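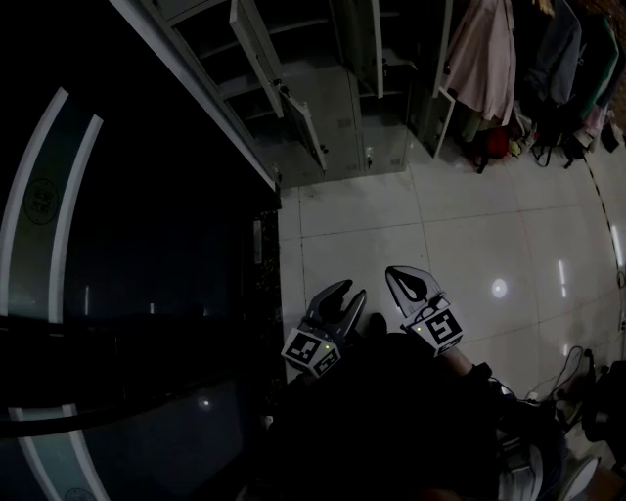 January 31, 2020 - Rusar, lower level

Back in the locker area all day for Fidomeck. The plan was to finish the second half of the door set and then find out why so many of the October takes had bad wrist tracks. I got through the first part by early afternoon and spent the rest of the day on the second.

The task is the same as before. Pick up the two grippers, hold still for the calibration pose, walk to the lockers, push each open door until it latches, step back. Both hands have to be used in every take. The order of the doors is up to whoever is doing it. I used to write the order down ahead of time, but people follow a written order stiffly and keep stopping to think about what comes next, and then the pauses end up in the data. Now we just reset the doors to a mix of open and closed and go.

Each take gives three video streams, one from the head and one from each gripper, plus the finger opening from each hand. The robot at Huet will only have the wrist cameras, so the head view is there for checking. I also use it for the marker blocks on the grippers. When both blocks are in the head view I can get the hand positions from them directly and compare with what Sirka computes from the wrist video. That comparison is what I wanted today.

I changed the pass rule first. The old rule threw out a take if Sirka lost tracking at any point. That is too strict, and it also misses the worse case, where Sirka doesn't lose tracking at all but slides off by a hand's width and keeps reporting that everything is fine. The new rule compares against the head view wherever the blocks can be seen and flags a take if the two disagree by more than 30 millimeters. A short loss is allowed as long as the position after it agrees with the position before it.

Ran the new rule over the 200 takes from October. It flagged 80 of them. The old rule had thrown out a smaller group, and the overlap between the two groups was poor. Some of what we kept was wrong and some of what we dropped was perfectly good. I don't like that, but at least the takes are all still on the drive. Nothing was deleted. 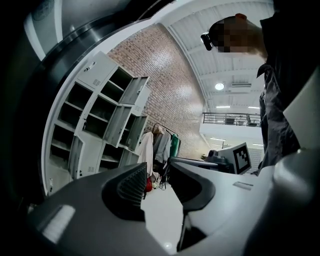 Wrist view toward the lockers, marker panel at right.

I sorted the flagged takes by where the gripper was pointing when the error started. I expected it to be fast motion, mostly the swing at the end of a door push. Fast motion was in there but it was the smaller part. Most of the errors started on the walk in or on the step back, when the hand was moving slowly and there was nothing difficult going on.

Looking at the brick, tracking is very good. There is plenty of texture, the mortar lines give it corners everywhere, and the ribbed ceiling helps too with a lens this wide. The marker panel pulls everything back into line whenever it comes into view. I had thought the glare on the bricks might be a problem, so I checked for it separately, and it made no difference I could measure.

Then I made the same plot for the other side of the area and there it was. I should have thought of it in October.

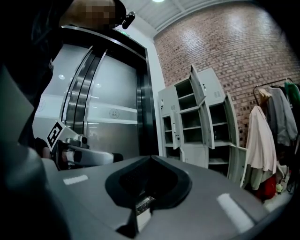

Reflections are the main cause of the drift. Sirka assumes that the points it follows are fixed in the room, and a reflection in flat metal isn't fixed, it moves as the camera moves. The elevator doors are stainless steel and closed during takes, and they throw back broad pale areas and bright spots of light that look like decent features to the tracker. It locks onto a light reflection near the middle of the doors, follows it for a second or two, and the estimated hand position goes along with it. When the brick wall takes up more of the view the error stops growing, but by then the offset is already in the track. The lockers are matte enough to be safe. The second gripper crossing in front of the doors makes things worse, I think, as it covers part of the door frame, and the frame is the one part of the elevator that would be worth tracking.

The floor does the same thing on a smaller scale. White glossy tile with ceiling lights in it. The grout lines are real and the lights are not, and the tracker can't tell which is which. It matters less on the wrist streams because the gripper body hides a good part of the floor.

Tried a mask after that. It is a crude one. I drew the elevator doors by hand in the room map, projected that area into each wrist view, and told Sirka to ignore any point that falls inside it. Left the floor alone for now. Then reran the flagged October takes with the same rule. Only 30 stayed flagged, down from 80. I looked through the ones that were left and they are mostly the fast pushes, plus a few where the hand is so close to a locker door that there is nothing else in view. Those need a different fix or need to be dropped.

Two things I don't trust yet. The mask depends on the room map, and the map was built with Sirka in the same room, with the same doors in it. If the map is off near the elevator then the mask is off too. Also, I only reran the flagged takes. I need to run the mask on the good ones and make sure it doesn't break any. Started that at the end of the day and left it going.

There is a simpler option, which is to hang a sheet of printed paper over the elevator doors. It would work here. But the whole point of Fidomeck is to collect in places as they are, and if we have to paper over every shiny thing then we haven't gained much over collecting in the lab. I would take the mask even if it comes out a little worse. Maybe one control session with paper, so there's a number to compare against.

Other notes from the session:

Left gripper trigger sticks slightly near fully closed. The finger opening never reads zero on that side. Corrected in software for today, needs to be opened up.

Head view loses the blocks when the arms are raised for the top doors. Tilt the head camera up a little next time, or accept the gap. The calibration pose should stay as it is, arms low and fingers apart, with both blocks showing.

Resets are taking longer than takes. Most of that is walking back and forth. Could do the reset with the grippers in hand and record that too - opening doors is as useful to Huet as closing them.

Battery in the right gripper lasted the full session.

Tomorrow: check the overnight run, rebuild the map with the elevator area left out, rerun the mask with the new map. If the numbers hold, write it up for Huet and send the October takes again with the corrected tracks.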